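Grerenwood Help Board > Workshop and Crafts

Pencil grid on foam sheet keeps smudging

Asked by Rekha Tiwari

I use a big sheet of white expanded polystyrene as a work surface on my bench. I drew a grid of large rectangles on it in pencil so I can line things up. The lines are faint to begin with and get fainter every time I wipe the sheet. 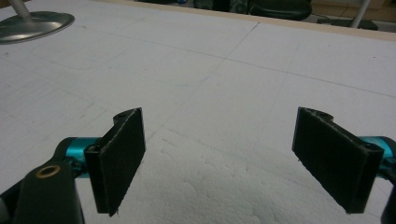
I tried pressing harder but the pencil digs into the beads and the line comes out crooked. Is there a better way to mark this stuff? I don't want to replace the sheet – it took a while to find one that size.

2 answers

Vikas Mathur
Use a water-based felt tip and a long straightedge. Test it on a corner first. Stay away from solvent markers and most spray paint, they eat polystyrene. If you have to stick with pencil, go to a soft one, 6B, and make two light passes. Don't wipe the sheet afterward, use a soft brush for the crumbs.

Kosmas Theodorakopoulos
I gave up drawing on mine. Pins at the ends of each line and thread pulled tight between them. Catches on things sometimes but you can move it.

Viewed 283 times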